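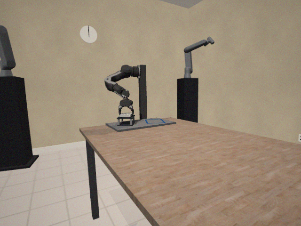 Putting the plate down, by way of picking it up

Anyone who has loaded well plates by hand knows that taking one out of its holder is easy and putting it back is a small daily insult. The plate catches on a lip, you nudge it, it catches on the other lip. Robots have the same trouble and less shame about it.

Margarida Carrilho's group at Trarkus has spent the year on a method that leans on this difference. In their simulator, Prunderska, each training run starts with the plate already sitting where it should end up. The arm grips it, lifts it out and carries it off to some random spot nearby. Then the recording is flipped and played from back to front, and the policy is told that this is what good placing looks like. The group calls it backward teaching. Edgardo Ocampo calls it cheating, but he wrote most of the code.

The training set came to 2,516 of these flipped runs. Wall color, floor, table texture and camera position were shuffled between them, so that the policy would stop caring about the decor. Kenneth Dalisay, who set up the shuffling, reports that one early version had become very attached to a particular shade of beige.

Flipping works well for the long middle part of the motion, where the arm is only traveling. It works badly for the last few millimeters. A plate being pulled up drags against the walls of the holder in one direction, and a plate being pushed down drags in the other, and no amount of running the tape backward fixes that. The first policies would arrive beautifully and then jam. Áine Mulligan's answer was to throw away the end of every flipped run and let the policy work that bit out by trial and error, starting from just above the holder. It's a short stretch, so the learning was quick. The argument over how short took until May.

On the simulated test the policy seated the plate in 998 of 1,000 tries. The two failures have been watched more often than all the successes put together. In both, the fingers closed slightly high on the plate and it tipped on the way in. The group has a fix for this which made everything else worse, and it has been put away for now.

The physical bench at Raltonness has been less flattering. There the same policy, with no further training, seated the plate 80 percent of the time. Carrilho considers this respectable. Mark Anthony Navarro, who had to reset the bench after each miss, has asked that the word be looked at again.

Most of the real misses came from the grip. Simulated finger pads hold exactly as hard as you tell them to, every time, and real ones have opinions. The next round will vary pad friction during training along with the colors, and will add a wrist force reading so the policy can feel a jam coming before it leans on one. 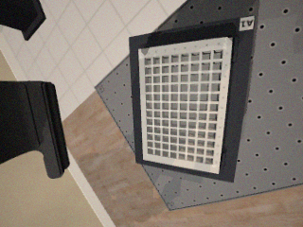
Does the method need a person to demonstrate the task first?

The pulling-out motion is scripted, so there's no demonstrator. Someone does have to write that script and set the plate's final position in the simulator, and both have to be redone for each new kind of labware.

A write-up is in progress under the working title "Salazar," for reasons Ocampo declines to give. Requests for the training code should go to him, and requests to help reset the bench should go to Navarro, who is expecting none.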